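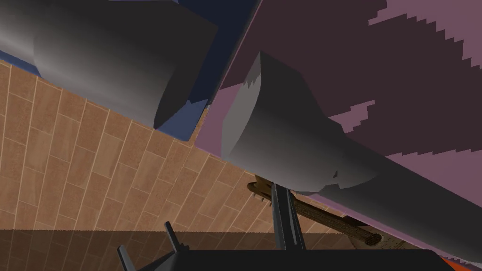

Gripper fingers spread in the simulated cell, with a wooden stick behind. Render: Ciretov

Ciretov resets virtual gripper cell after finger offset fault

Ciretov has put its simulated Paden gripper cell back into use after correcting a fault in the finger model. The cell is a software copy used to check motion programs before they are loaded on hardware at the Dravard site.

The fault showed up in January, when the two fingers stopped closing on a common center line. Engineers traced it to an offset entered twice, once in the finger file and once in the tool settings. The duplicate entry was removed and the tool center point was set again from the gripper base.

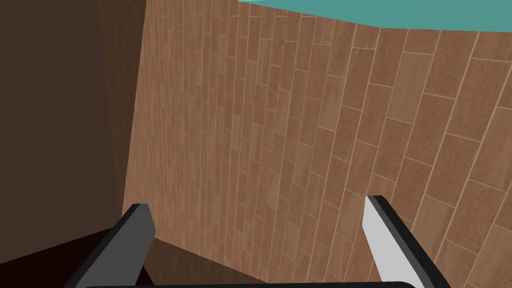 Reading time: 1 min

With the fingers open and nothing between them, the wrist view was then checked at steep angles against the tiled wall. The grout lines give a fixed reference for camera tilt.

Collision shapes for both fingers were rebuilt as well. The old set had 700 faces per finger and slowed contact checks near the floor. Display meshes were left as they were.

The cell then ran 59 open and close cycles without a position alarm. Ciretov has cut the interval between model checks to 30 days and now locks the tool settings file after each one. Any change to finger length or pad thickness on the hardware must be entered in the finger file only.

Agyeman, which supplies the cell's control software, will add a warning for duplicate offsets in its next update. Programs written before the fix must be run again in the cell before release to Dravard.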